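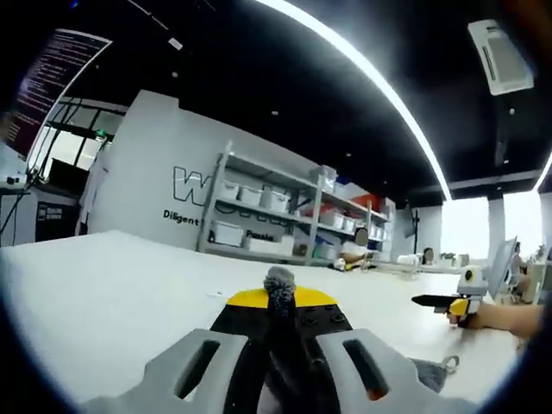
white table, one gripper in front, another in hand at right

5 March 2025

Dye bath notes, wool batch for the Brelmont order. Writing this fast before I forget the numbers.

Weld first. 400 g dry fiber, mordanted last night in alum, left in the pot to cool with the lid on. Went in this morning still damp, squeezed out by hand. Bath came up slow, kept it under a simmer the whole time. Yellow is good, a bit greener than the Dolan swatch. Hard water again? Should have used the rain barrel. Didn't.

Second lot, also 400 g, same weld, same pot, no fresh dyestuff. Exhaust bath basically. Much paler, butter color. I like it more than the first one but it isn't what they asked for. Bagged and labeled, put on the shelf over the sink. Róisín if you want it for the Dridow blankets take it, just write it in the stock sheet.

Iron dip: tried on one small skein from lot 1. Went olive in under a minute, then kept going toward mud. Pull it sooner next time. Iron pot stays the IRON pot, please, somebody stirred the alum with the iron spoon last week and I lost a whole skein to grey blotches.

Madder. Roots from Flilholm, the new sack. Ground finer than the old sack and they smell different, more earthy. Soaked overnight, first water poured off (brown, ugly, kept a jar of it anyway). Chalk added, one spoon. Temperature got away from me while I was on the phone with the courier, it was past where I wanted it by the time I got back. Result is brick, not red. Not terrible. Brelmont wanted "tomato" and this is not tomato.

Do over with:
- more chalk
- thermometer clipped to pot, not lying on the bench
- stay off the phone

Róisín Moriarty thinks the heat matters less than the water. She may be right, her sample from June was done in rain water and it's the reddest thing in the book. Will split the next batch, half tap half barrel, same heat, and settle it.

Lightfastness strips: 16 in the south window now, half of each covered with card. The old logwood one is already going, can see the line. Weld strips fine. Do not move the card to peek, I know who you are.

Need to order: alum, pH strips, cheesecloth, rubber gloves in medium. Larges are useless, fill up with dye.

Total still owed to Brelmont is 800 g once the red is sorted, plus whatever they decide on the olive. Sent them a snip of each in the post. No anser yet on the green.

Pots rinsed, drain strainer cleared. Madder dregs in the bucket by the back door, going on teh compost tomorow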